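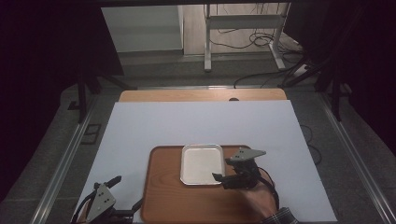 A serving tray in the Mileo set, with one of its small square dishes.

Fodudia adds wooden tray and dish set to rental stock

WOSTOSAR, November 17, 2023 – Tableware rental company Fodudia has added a wooden serving tray and a small square dish to the items it rents out for parties, receptions and small weddings in the Wostosar area.

The two pieces are sold and rented together under the name Mileo. The tray is a plain rectangle with rounded corners and a slightly raised rim, in an orange-brown wood grain. The dish is white inside with a silver-gray rim and is small enough to leave most of the tray free for a cup, a glass or a folded napkin.

Fodudia has bought 1,690 of the trays and 3,000 of the dishes. The company said it ordered more dishes than trays so that customers can put two on a tray, and to cover breakage over the winter.

Until now the company's trays were all round and black with a rubber surface, the type used by waiters to carry drinks. They do that job well, but customers had been asking for something that could be left on a table in front of guests. Fodudia said the request came up most often from people planning breakfasts and afternoon events, where each guest gets a few small things to eat and there is no line at a buffet.

Trays are rented in any number from one up. Dishes come in boxes with dividers and have to go back in the same boxes. Orders of 100 trays or more are delivered at no extra charge inside the city limits. Smaller orders can be picked up from the warehouse on the north side of Wostosar, or delivered for the usual fee.

The rental period is 2 days, the same as for plates and glasses. Customers who need the set longer can add days when they place the order, but not after pickup.

Care instructions are a little different from those for the rest of the stock. Dishes may be returned with food scraped off, and Fodudia washes them. Trays should be wiped with a damp cloth and dried before they are stacked. They should not be soaked or put in a dishwasher, even for a short cycle. A card with these instructions goes out with every order, and the company said it will charge for trays that come back warped.

The dishes should also stay out of the microwave on account of the metallic rim. Customers who want to serve something warm are advised to heat it in another container and spoon it in just before it goes out. The company suggests the dish for olives, nuts, butter, jam, dipping sauce or one or two pieces of candy. It is too shallow for soup.

The first large booking is from Ríos, the restaurant and event hall across the river, which plans to use the set for a run of holiday lunches. Ríos normally serves bread on a shared board in the middle of the table. For the lunches, each guest will have a tray with bread and a dish of flavored butter already in place when they sit down. The restaurant said the tray will stay on the table through the first course and then be cleared to make room for the main plates.

Ríos tried several layouts before settling on one. With the dish in the center, the bread ended up against the rim and fell off when the tray was lifted. The restaurant now places the dish toward one of the upper corners and keeps the lower part of the tray clear. Left-handed guests can turn the tray around, as it looks the same from either end.

Fodudia is using the same layout in its printed price list, which will be mailed to regular customers along with the winter linen samples. The list also has a page on table sizes and how many trays fit along each side. On the company's narrow banquet tables, trays on opposite sides leave room for a line of glasses but not for a centerpiece. Customers who want flowers or candles down the middle are told to ask for the wider table or to seat guests along one side.

Linen is another point the price list covers. The trays have no feet or pads, and on a thin cloth they can slide when a guest cuts bread on them. A heavier cloth or a bare table is recommended. Cutting directly on the tray is allowed with a table knife, but serrated bread knives are not, and the company asks that loaves be sliced in the kitchen.

Some of the new stock will also be offered for sale. Fodudia sells off part of its used tableware every May, and trays with scratches or dull spots will go into that sale at a reduced price. New sets can be bought at the warehouse counter while supplies last. The dish will not be sold without a tray this season, a rule the company said it may change once it knows how many break.

The round black trays remain available, and their price has not changed. Fodudia said it has no plans for a larger Mileo tray. A lidded version of the dish was considered but left out of the order when the lids proved hard to stack.

Reservations for December are open now and can be made by phone or at the counter. Customers with an order already on file can switch from plates to trays up to a week before pickup.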